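To: Gurkodo household list
From: Angharad Meredith
Date: Jan 18, 2021
Subject: Re: Drinks and bottles all over the table

Hello all,

I'm sorry to be slow in answering, I had every intention of writing the same evening and then the week got away from me. I'm putting the main part of the original message below so that people who joined recently can follow along.

> We have one long table and everything lands on it. Drinks, sauces,
> cleaning stuff, whatever somebody carried in from the car. I bought
> a wire rack and sent it back because small bottles tipped over
> between the wires. Does anyone use one of those little two-level
> shelves that sit right on the table? Do tall bottles fit? And do you
> really keep it up, or does it turn into another place to pile things?
> I would also love ideas for fruit, as ours rolls.
> Jenkins

Well, Jenkins, I could have written every word of that myself two winters ago! I do use one of those little shelves, and I am fonder of it than a person should be of two boards and a bit of metal. Mine came from Gruvelel, the secondhand place behind the old post office, and it cost me 19 dollars with a scratch on the back that has never once bothered me. It has light wood boards on a thin white metal frame, so your small bottles have a proper flat surface to stand on. I had the same trouble with wires that you did. A little bottle of food coloring went over in my old rack and I was scrubbing green out of the grout until February.
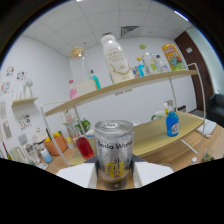

Tall bottles and the pale jar up top, a green plant behind, soda water out front.

As for height, the tall things go on the upper board, where there is nothing over them, and then you can stop worrying about it. I tried for ages to keep the big bottles underneath (it seemed sensible to have the weight low down) and every time I wanted one I had to tilt it to get it out. The lower board is better for a jar, a cup, the shorter bottles, that kind of thing. Measure your tallest bottle before you buy anything, cap included. I forgot the cap. My clearance underneath came up short by less than the thickness of a pencil, and I stood there in the kitchen with the tape measure feeling quite foolish.

I do like the drinks kept together at one end. My sister groups hers by color and it looks lovely, but I can never find a thing at her house. With mine, anyone who comes in thirsty goes to the same spot and leaves the rest alone. And jars with lids you can see the sides of, please, even if they don't match. I decanted everything into painted tins once, after reading about it in the Flelovetti newsletter, and had to open 6 of them to find the cornstarch.

Do I keep it up? Mostly. What happens is that the shelf stays decent and the table beside it doesn't. Somebody sets down one glass, and then the glass has company.

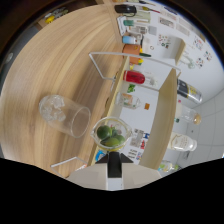 So what I do now is clear the table onto the table, if that makes sense. I pull everything to one side, lay bottles down if they want to lie down, and only then decide what earns its way back to a board. It looks worse for a while – much worse, if I'm being truthful with you – and then it goes quickly. Doing it a handful at a time never worked for me, I would just slide the same bottle back and forth all morning.

For fruit, use a measuring jug! I mean it. Limes sit in one very nicely, they can't roll, you can see through it when one is going soft, and the handle means you can carry the whole lot to the sink. The only drawback is that you then want to measure something and have to tip your limes out, so if you bake a lot, buy a second jug. Lemons are all right too. Oranges are too wide for mine and live in a bowl, where they roll less than you would think.

Let me know what you end up with, Jenkins, and if you want the depth of the boards I will go and measure them for you.

Warmly,
Angharad

Comments (3)

petra_k
I went the other way and put my shelf on the floor of the pantry. The dog was delighted. It is on the table now.

Old Mill Road
What do you do about sticky rings under the syrup bottles? My boards are pale like that and they show everything.

Angharad Meredith
Old Mill Road, a saucer under the worst one, and warm water with a drop of dish soap for the rest. Wipe it dry after, mine went a bit rough where I left it wet.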